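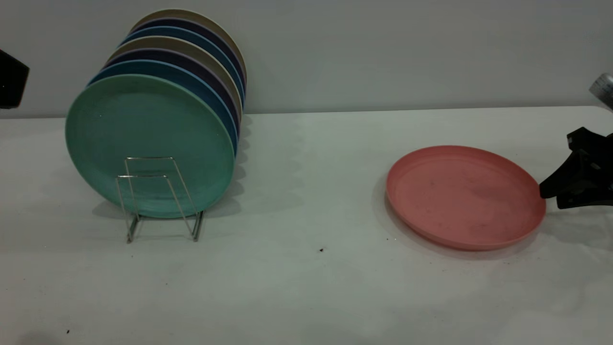
User Pellen: Before anyone answers, is this about the rack or the plates? Your title says "Are upright plate racks any good or just a shop gimmick" but you seem to be asking three things at once.

Fair point, so let me put it properly. I've got a small wire rack and a set of coloured plates, the matt sort with a speckle in them, two of most of the colours. They used to live in a pile in the cupboard. My sister swears that storing plates on edge saves space and stops them getting scratched. I have my doubts. As far as I can tell the same plates now take up a good deal more of the worktop than the pile ever took of the shelf, and getting the one at the back out means reaching over all the others.

The rack is thin wire, bent into loops, with feet that splay out at the bottom. It looks too little for the job to me. The listing said it was fine for a full set but listings say all sorts.

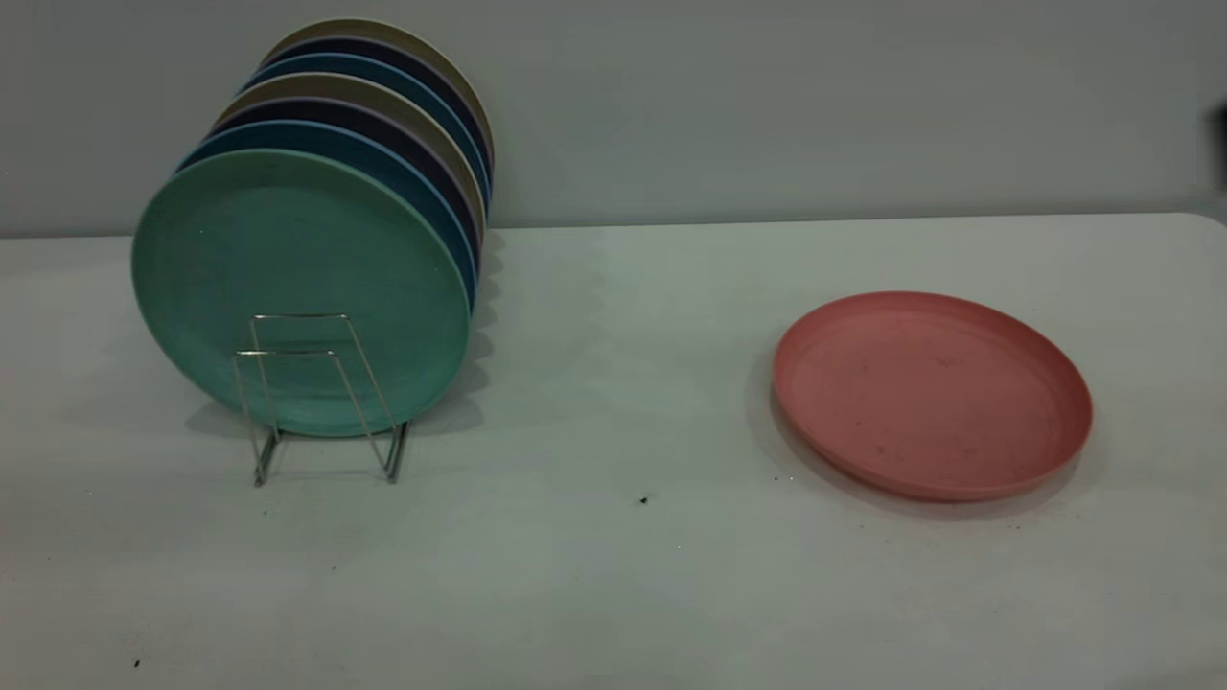
What I want to know is whether a rack that light is going to bend or slide over time, whether plastic-type plates go out of shape if they're left standing up, and whether there is any sense in bothering with an order when you load it. I've read one page saying big plates at the back and another saying big plates at the front, and mine are all meant to be the same size anyway.

Please don't tell me to buy a bigger rack unless you've really used one. I've had enough of being sold things.

Posted 5 Mar 2018, viewed 2,318 times

Jirnside
Depends what you want it for. For draining, yes, a rack is worth having. Plates in a wet pile stay wet, and the matt ones seem worse for it than china. For storage I've never seen the point. If you've got a shelf, use the shelf.

On bending: I've had a cheap wire one since a June car boot sale several years back and it still stands straight. What does go is the feet. Once one is a bit out, the whole thing rocks when you pull a plate from the end. Put it down empty and press each corner. If it rocks empty it'll be worse full. You can bend the feet back by hand, but do it slowly.

As for sliding, mine did on a smooth top. A damp cloth underneath cured it, though then you've got a damp cloth sitting there all day, so I'm not sure I'd call that a win.

The "saves space" claim is mostly rubbish. It saves height. If height isn't what you're short of, you've gained nothing.

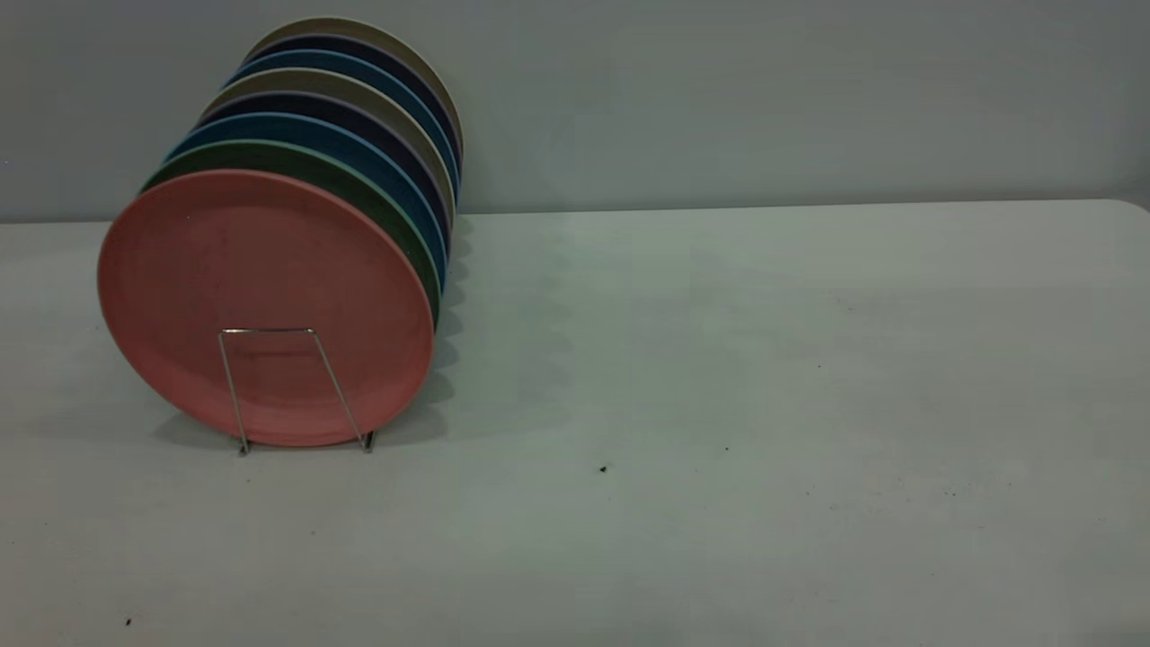

With the order, the only thing I'd bother about is keeping the one you use most at the end you can reach. Mixing the colours up or running them in a repeat makes no odds to the rack. I did try pairing mine by colour once and gave up inside a week, as whoever empties the bowl just puts them in as they come. Lean them all the same way, though. If one leans back against the rest you'll chip a rim sooner or later, or in your case probably just scuff it.

Ichikawa
plates warp from heat, not from standing up. ive had plastic ones on edge for 6 years, no change. the only one that went was one somebody left against the oven door

Pellen
I'd half agree with Jirnside. The scratching argument is a bit better than he makes out. Plates in a pile get dragged across each other every time you take one from the middle, and on a matt finish that shows as shiny marks. In slots they hardly touch, if the slots are wide enough. That's a big if. On a lot of the narrow racks the rims rest on each other anyway, and then you may as well have the pile.

Weigh the lot on the kitchen scales if you're worried. One of mine comes to 200 grams, so a full rack of them is nothing much, and wire will take it. China is another matter – my dinner plates would flatten a rack like yours, or tip it.

I do own a bigger rack, since you asked for people who've used one. It takes up half the draining board and I put mugs on it. I wouldn't buy it again.

2 people found this helpful. Thread closed to new replies.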